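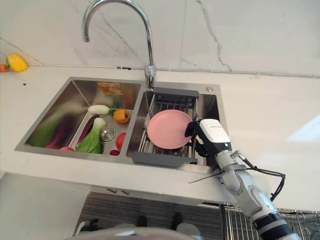 Why does the small basin gurgle when I drain the big one?

Both basins share one outlet further down, and when the shared run is partly full of water the air gets pushed or pulled through whichever drain is open. A gurgle on its own won't hurt anything, but if the big basin is also slow to empty, look at the hoses before you look for a blockage.

Search help desk Go Advanced

Ticket 436
Site: Pollby test kitchen, island bench
Category: Sink and drainage
Opened: May 22, 2022
Status: Closed

Reported fault

Left basin slow to drain after washing vegetables. Right basin gurgles while it's going down. No smell. No water noticed on the carpet, but we would like it sorted before there is, as the carpet runs right up to the island and under it.

The sink is used most days for rinsing produce. The strainer is in place when we wash leafy stuff and gets emptied into the green bin afterwards. Nothing has been poured down there that shouldn't be, as far as we know.

Reply 1 - support

Thanks. Please do a timed test so we have something to compare with later. Clear the left basin, take the strainer out, and pour in 2000 mL of water from a jug in one go. Write down how long until the last of it is gone. Then do the same on the right with 1000 mL. Take any dish rack off first so you can see the drain.

Please don't use a caustic cleaner at this stage.

Reply 2 - site

Left basin, 2000 mL: 48 seconds. Right basin, 1000 mL: 9 seconds. Gurgle came from the right during the left test, none the other way round.

Did the left one again with the strainer in and it was 51 seconds, so the strainer isn't the problem. We had a look at the strainer anyway. A few bits of bok choy leaf, nothing much.

Reply 3 - support

The right side is fine. The left is slower than it should be, so the trouble is most likely in the left branch or just after it. Can you look underneath and tell us what sort of waste is fitted and how it runs?

Reply 4 - site

It's flexible black hose, all of it. The island is open under the sink so it's easy to get at. The hoses hang down in a tangle under the two bowls, and there's a black cable mixed up with them that goes off across the floor.

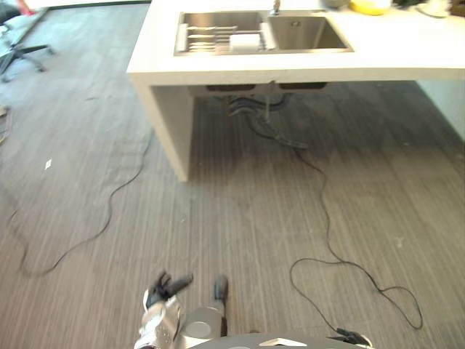

The hose from the left bowl was the worst of them. It dropped down, came back up a bit and then went into the join. When I lifted the low part by hand I could feel the weight of water in it. I held it up for a while and the weight went, then let go.

The paperwork in the drawer says the waste kit is a Kodham 616. The sink is a Weker. I couldn't find a fitting guide for either.

Reply 5 - support

That dip is very likely your fault. A trap has to hold water, but a second low spot will hold it too, and bits of leaf and grit settle there. It also explains the gurgle.

Please do these in order:

1. Turn the tap off and tell whoever is in the kitchen not to use it.
2. Move the cable out of the hoses and unplug it if you can. Coil it well away from where the bucket will be.
3. Put an old towel down on the carpet and a bucket on top.
4. Undo the left hose at the join end, by hand. Let it empty into the bucket.
5. Flush it with warm water, outside or in another sink.
6. Refit it so it falls the whole way from the bowl to the trap. If there's too much length, shorten it at the ribbed section. Most of these can be pushed together.
7. Hold it up with two clips on the frame. Ntuli do a screw-in one that fits this size of hose. Don't use cable ties pulled tight, they flatten it.
8. Run the tap slowly and feel each join with a dry tissue.

Reply 6 - site

Done. What came out of the hose was grey sludge with bits of green in it and one rubber band. Pushed the hose together to get rid of the slack. Only had one Ntuli clip, so the second support is a loop of webbing for now - second clip is ordered.

Left basin, 2000 mL: 17 seconds. No gurgle. Tissue was dry at every join after ten minutes, and dry again when I checked at the end of the day.

Reply 7 - support

Good result. Swap the webbing when the clip arrives. Feel for the sag again in December, as this type of hose softens and drops with hot water. For peelings and soil, rinse root vegetables in a tub first and tip the tub on the garden. Closing this one. Reply here within 14 days and it will reopen.

Reply 8 - site

Clip fitted, webbing gone. Still 17 seconds.

Share 8 comments 3 people found this useful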